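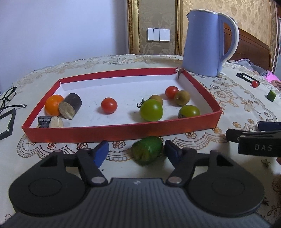
The Brosside packing house in Ustedville ran mixed trays on line 4 until July. A mixed tray holds produce of different sizes and firmness, and the packer decides where each piece goes. Line 4 was the last line to be automated because mixed trays were the hardest to write down.

The Galang cell arrived on two pallets. It had a pair of arms, a guard fence, a control cabinet and a manual in a ring binder. During acceptance testing it placed oranges at the rated speed. It placed tomatoes at the rated speed as well, and the quality desk rejected most of them for bruising. The installer lowered the grip force. After that it dropped the oranges.

I was lead packer on line 4. My job title was changed to demonstrator, pay grade unchanged, and I was issued a pair of grippers with handles. They had the same travel as the ones in the cell and the same blue pads. The instruction sheet was a single side of paper. Pick up the item. Place the item in the tray. Do not touch the item with the hand. Vary the items and the surroundings.

Surroundings were the reason the work went home with us. The cell had learned the packing bench in the first week and was of little use anywhere else, and Brosside had plans for other sites. So the demonstrators packed on kitchen tables, on counters, on whatever was flat. A session lasted 60 minutes. At the end of it the grippers went on charge and a log sheet was filled in, with one column for completed picks and another for failures.

My first sheets showed a lot of failures. I had packed fruit for most of my working life and could load a tray while talking to someone behind me. With the grippers I could not set down a cherry tomato without looking at it. The jaw closes on a line between the two pads, and if the center of the fruit is off that line, the fruit leaves. I found two of them under the stove later in the week.

The skill came back in pieces. Approach from above for round items. Approach along the short axis for anything cut, and keep the pads off the wet face. Close until the fruit stops moving, then stop closing. That last step had no number attached to it. I asked the integration desk what number they wanted and they said they would take it from the recordings.

The desk belonged to a software group called Utero. They had four people on our site, at the end of the corridor past the cold store. Each morning they posted a success rate for the cell on the canteen board, where the overtime list used to be. It went up slowly. When it passed the old line average, someone drew a small tray next to it in marker.

Overtime had stopped by then. Two of the packers moved to receiving and one took the severance. The rest of us rotated through demonstration, with a half shift beside the fence to clear faults.

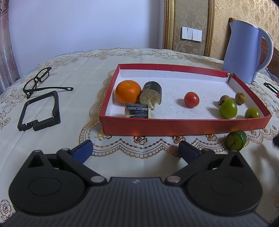
Sabina Štefanec thought we were being asked for the wrong thing. She said that the sheet counted picks, and packing was mostly the part before the pick, when you look at the tray and decide what it still needs. A person who is paid per pick will stop deciding, she said, and then the cell will learn from people who have stopped.

I told her we were paid by the hour.

She said that it was printed on the sheet all the same, and people read the sheet.

I went through my own sheets that evening. She was right about the column. In the early sessions I had moved fruit around inside the tray, heavy pieces to the ends, soft ones where nothing could roll onto them. I had written those moves down as corrections, and the form had no box for corrections, so they went in the margin. By the later sessions the margin was blank. I was taking the nearest item and putting it in the nearest space. My rate was better and the trays were worse.

At the next session I packed the way I would have packed for a customer. I hesitated over things. I put a tomato down, took it up again and gave its place to something larger. The session came in well under target, and I wrote the reason in the margin in block capitals. 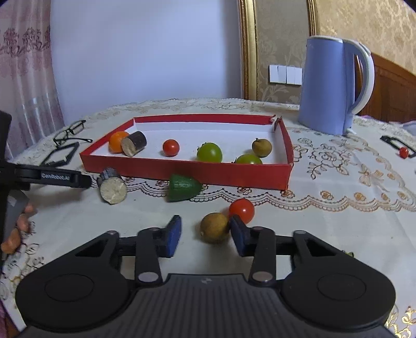

A reply came from the integration desk two days later. It asked whether the repeated placements were errors and whether they should be cut from the recording. I wrote back that they were the job. The desk asked for a definition. Štefanec and I wrote one during the afternoon break, on the back of a pallet label. It ran to four lines, and we crossed out the third.

They kept the placements in. The posted rate fell the following week, and the supervisor came down to ask what had been done to the cell. Then it climbed again and settled at almost 98 percent, with fewer trays sent back from the quality desk. The margin on the log sheet was replaced with a printed column headed "Rearranged."

In the fall the other demonstrators were stood down one at a time as the cell stopped needing their tables. Štefanec asked for receiving and got it. I was kept on for new produce, which meant that whenever purchasing added an item, a crate of it came to my door and I packed it until the number held.

The cell now moves fruit around inside the tray before it releases the last piece. It does this with the left arm. I do it with the left as well. I stood at the fence through most of a shift watching it, and then a fault light came on and I went in and cleared it.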